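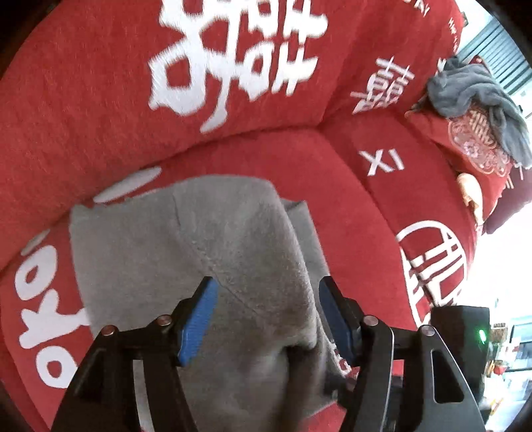
Antonina Kravets has folded a lot of other people's laundry this year, and she says she still likes it. She runs the home sessions for the Lodhi kit, a hand-held gripper that lets you record a chore while you do it, so that a robot arm can later be trained on the same movements. Drollcombe, the small company behind it, began lending the kit to outside groups in July. I had been using one for a couple of weeks when we talked, and I came with a long list of questions and a slightly sore thumb.

"Everybody gets the thumb!" she said, before I had finished complaining. "You squeeze much too hard for the first day. Then you notice that a T-shirt weighs nothing and you let go a bit."

The idea is simple enough to explain at a bus stop. You hold a handle, a trigger closes two fingers, and a camera mounted on the tool watches what the fingers do. There's no robot in the house at all. You walk up to a couch, pick up a shirt, fold it, put it down, and the recording has the fingers and the cloth in it the whole way through. Back at the lab, somebody bolts a matching pair of fingers to an arm and starts training.

Kravets came to this from costume work in a theater, and it shows in how she talks about cloth. She can go on about seams for ten minutes (she did, and I enjoyed all of it). "A seam is a gift," she said. "It's stiffer than what's next to it, so the fingers have something to close on. When I teach people, I tell them to look for the seam or the thick edge first and forget about the middle. The middle of a garment is soup."

I asked why so many of the sessions happen on couches and beds when a table would be so much easier.

"Because where does your laundry go? Mine goes on the couch!" she said. "A table is flat and hard and you can slide a fingertip under anything. On a couch the seat pushes back. You press down to get under the hem and the whole cushion sinks with you, and then you've got a pinch of upholstery along with your sleeve. The first time I did it I tried to fold the couch."

Fuzzy covers are their own chapter. Smooth leather lets a garment skate away, she told me, while anything with a nap holds on to it, so a sleeve that you meant to drag flat stays where it was and bunches up behind the fingers. Big printed patterns are popular with her team for another reason. A model that has only ever seen gray cloth on a plain white sheet gets very confused in a real living room, and she would like it to meet strong reds, lettering, flowers and a heap of cushions early on.

"People want to tidy up for us," she said. "They put the blankets away, they straighten everything. I ask them to please put it all back."

My own favorite part of the kit is the finger pads. They're ribbed, they come off when they wear out, and they grip thin knits far better than I had expected from something so small. Kravets agreed about the grip but was quick to bring up what they don't do well. Satin slips. Heavy denim needs two tries. Anything with a loose weave can catch on a rib, and she has stopped using her own sweaters. The pads are good for 300 folds by her reckoning, less if you work mostly with towels.

The weight came up as well. I find the tool comfortable for 15 minutes and tiresome after that, and I had assumed I was just weak. "No, no, that's normal," she said. "We take a break at 17 minutes, because that's when Ya-wen's wrist gave up the first time and we wrote it down." That would be Ya-wen Cheung, who does the sorting on the lab side and throws out the recordings where a hand wanders in or the fingers never close on anything. She keeps more than I would have guessed. A fumbled pick that gets rescued is worth having, Kravets explained, since the arm is going to fumble too and had better know what to do next.

We spent a while on setup, which I think is the weakest part of the package. The printed guide assumes you already know what you're doing. Calibration takes seven steps, and step four asks you to hold the tool still over a marker card without mentioning that the fingers must be fully open. I lost most of an evening to that. Kravets laughed and said Elango Annamalai was rewriting the guide, and that he had been given the same complaint, in nearly the same words, by Chrysanthi Chatzigeorgiou at Tritudmont, who had borrowed a kit to record table setting.

Would she change anything on the tool itself? She would like narrower fingertips for collars and cuffs. She'd like a quieter trigger too, having recorded in one apartment with a sleeping baby behind a very thin wall. And she wants a proper case. The current one has foam cut for an older handle — you have to put the tool in sideways and sort of lean on the lid.

For all that, I've had a wonderful time with it. There's something lovely about slowing down a chore I have done badly all my life and finding out which bits of it are hard. I now fold shirts better with my bare hands, and I told her so.

"Which fold, halves or thirds?" she asked. Thirds, I said.

"Good. Send me those."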